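Thu 24 June

Wemholm bench, finish wear. Picking up where Bastien left off, his sheet is in the blue binder (page order is wrong, I'll fix it).

Top is pine, glued up in January, two coats Prorkex hardwax. The complaint from Drumden was that their tops go dull and sort of grabby near the sink after a few months of daily washing. Question for us: is it the oil or is it whatever they wash with. My money's on the soap but I've been wrong on this before.

Plan for the week:
dish soap in warm water, 5 ml to the liter, wipe with the grain, wipe off with clean damp cloth, dry towel, wait. Repeat. 200 wipes per patch by end of next week, split between me and Ilgın. Patch A plain water, patch B soap, patch C soap but no rinse wipe after. C is what people really do at home I think.

Got through 88 on A and B before lunch, C is at 89, miscounted one, leaving it. Gloss meter battery dead AGAIN so no numbers this morning. By finger: A fine. B fine. C a bit draggy, like a glass that wasn't rinsed. Could be film and not wear. Need to strip the film before judging or we're measuring soap.
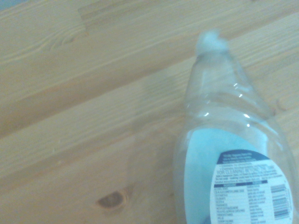

Soap supply is the next problem. Ilgın wants the same bottle all the way through, no switching brands halfway, and she's right, but look at the clear one lying on its side on the top, mostly empty by the look of it. Won't cover the rest of the wipes on B and C, let alone a repeat. Ordered the same stuff from Ghoneim, the storeroom one is lemon and probably a different formula. If the new bottle doesn't match I restart B and C from zero, ugh. Also decided to keep all patches well clear of the dark oval knot. Finish sits differently on knots, the resin messes with it, and last time Bastien had a patch edge running over one and we argued for an hour about a ring that had nothing to do with washing. Same for the swirly grain, stay off it. Straight grain only, tape the corners.

Ilgın asked whether we should go across the grain too. Maybe a patch D. People wipe in circles, nobody at a sink thinks about grain. Put it down as D, circles, soap, rinsed. Start after the order arrives.

Cloths: the yellow ones shed. Lint stuck in C, had to pick it off with tape, may have pulled at the surface a little, noted on sheet. Use the white cotton from now on, washed without softener pls. Softener would be a whole other test.

To do
- batteries for gloss meter (buy the big pack)
- ask Drumden what their customers wash with, and if they ever re-oil. The sheet they ship with the top says once a year, bet it goes in the trash
- film removal on C, try plain warm water first, then weak vinegar on the offcut NOT on the bench
- label the spray bottels, two of them look the same
- Bastien to dig out his photos of the old patches

Later: tried the warm water on C, three passes. Drag is less but still there next to B. Leaving it overnight with the window open and will feel it again before I wipe anything.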